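Forum Cuisine et Arts de la table > Vaisselle, matériel, entretien

Sujet : Taches grises au fond des mugs, ça se récupère ou pas ?

pervenche_26
Posté le 2022-04-21
Bonjour à tous,
J'ai acheté en février une série de mugs en grès émaillé, marque Nirka, coloris bleu canard. L'extérieur est à facettes, l'intérieur est blanc mat. Ils passent au lave-vaisselle presque tous les jours. Au fond de chaque mug j'ai maintenant des traits gris, fins, comme des coups de crayon. Le vinaigre blanc n'y fait rien, le bicarbonate non plus. Est-ce que l'émail est rayé ou est-ce que c'est un dépôt ? Et est-ce que c'est risqué de continuer à boire dedans ?
Merci d'avance.

tamis_fin
Ce sont des traces de cuillère. L'émail mat est plus rugueux que l'émail brillant, il râpe l'inox et garde un peu de métal à la surface. Pierre d'argile, éponge humide, on frotte sans appuyer, on rince. Ça part en une minute.

Orcanette
Même avis, traces de métal. J'ai eu ça sur des assiettes Hendricks, c'était très visible avec les couteaux. Par contre je n'utilise pas la pierre d'argile sur du mat, ça finit par lustrer la surface et on voit une zone brillante au fond. Je prends de l'acide citrique en poudre, une cuillère à soupe dans de l'eau chaude, je laisse une heure.

tamis_fin
L'acide citrique sur un émail mat, je déconseille. Certains émaux mats tiennent mal aux acides. Une heure c'est long, surtout à chaud. La pierre d'argile lustre un peu si on frotte comme un sourd, sinon non.

Orcanette
Je le fais depuis des années sans souci, sur de la vaisselle du commerce prévue pour l'alimentaire. Si un mug ne supporte pas l'acide citrique, il ne supporte pas non plus un jus d'orange ou un thé au citron, et dans ce cas il faut le rapporter au magasin.

grandbol
Un thé au citron reste dix minutes dans la tasse et il est bien moins concentré. Ce n'est pas comparable.
Pour la question de départ, passe l'ongle en travers du trait. Si l'ongle accroche, c'est une rayure ou une fissure. S'il glisse, c'est du dépôt. Regarde aussi avec une lampe de côté, on voit tout de suite si la surface est entamée.

pervenche_26
L'ongle glisse partout sauf sur un mug, où je sens quelque chose près de l'anse, à l'intérieur. Sur celui-là le trait est plutôt brun que gris. Je n'ai pas de photo des miens sous la main, mais pour la forme et la couleur c'est dans ce genre :
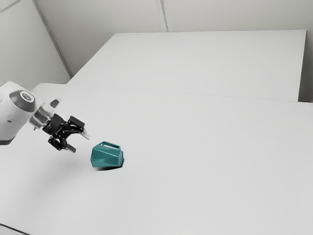 Mug bleu canard à facettes

Les miens sont un peu plus foncés, je dirais, et le fabricant ne donne aucune consigne à part « compatible lave-vaisselle ».

grandbol
Brun et qui accroche, c'est une fissure qui a pris le thé ou le café. Celui-là je le mettrais de côté. Remplis-le d'eau chaude et pose-le sur un essuie-tout plié. Si le papier est mouillé le lendemain matin, l'eau passe dans la terre et il faut arrêter de s'en servir pour boire. Attention à l'anse aussi, une fissure à cet endroit peut lâcher d'un coup quand le mug est plein.

Lisière
Je ne suis pas d'accord pour tout jeter à la moindre craquelure. La moitié de la vaisselle de ma grand-mère est craquelée et on mange dedans depuis toujours. La craquelure fine de l'émail et la fissure qui traverse, ce sont deux choses différentes.

grandbol
Je n'ai pas dit de tout jeter, j'ai dit de tester celui qui accroche.

Lisière
D'accord, j'avais lu trop vite. Le test de l'essuie-tout est bon.

tamis_fin
Pour les facettes, une remarque. Sur ce genre de forme, l'émail est souvent plus mince sur les arêtes que sur les plats, il se retire à la cuisson. C'est là que ça s'use en premier dans le panier du lave-vaisselle, surtout si les mugs se touchent. Je les mets sur la rangée du haut, 8 au maximum, jamais côte à côte avec des verres. Programme à 50, pas de cycle intensif.

Orcanette
Sur le programme on est d'accord. Et pas de pastille « tout en un » si l'eau est douce, ça attaque les décors. J'utilise une poudre simple, la Ernidik, à demi-dose.

marmite72
Petite question en passant : les sous-tasses en liège, ça protège vraiment le dessous ? Les miens ont un anneau non émaillé sous le pied et ils rayent la table.

grandbol
Le liège protège la table, oui. Pour l'anneau brut, tu peux le poncer avec du papier à l'eau grain 400 puis 800, mouillé, en tournant. Deux minutes par mug et ça ne raye plus. Rincer ensuite, la poussière de grès ne se respire pas.

marmite72
Merci, je vais faire ça ce week-end.

pervenche_26
Retour après essais.
Mug qui accroche : papier mouillé au matin, donc fissure. Il servira de pot à crayons.
Pour les autres j'ai fait la pierre d'argile sur 2 mugs et l'acide citrique sur 2 autres, vingt minutes seulement. Avec la pierre, les traits sont partis complètement. Avec l'acide citrique, ils ont pâli mais on les voit encore. Pas de zone lustrée visible pour l'instant, je regarderai de nouveau dans quelques semaines.

tamis_fin
Bien. Et cuillère en bois ou en plastique pour touiller, sinon ça reviendra.

Orcanette
Vingt minutes c'est un peu court, à mon avis. Mais si la pierre a marché, reste sur la pierre — en frottant doucement.

pervenche_26
Je ne vais pas acheter des cuillères exprès, je recommencerai la pierre quand ça se verra trop. Dernière chose, est-ce que quelqu'un sait si on peut acheter les Nirka à l'unité ? Il m'en manque un maintenant et la boutique ne vend que par lot.

Lisière
Chez Curitz ils en ont parfois à la pièce, dans le bac des fins de série. Il faut y aller, ce n'est pas sur leur site. Prends le tien avec toi pour comparer, les teintes changent d'une fournée à l'autre, surtout dans les bleus et les verts.

pervenche_26
Merci, je passerai voir.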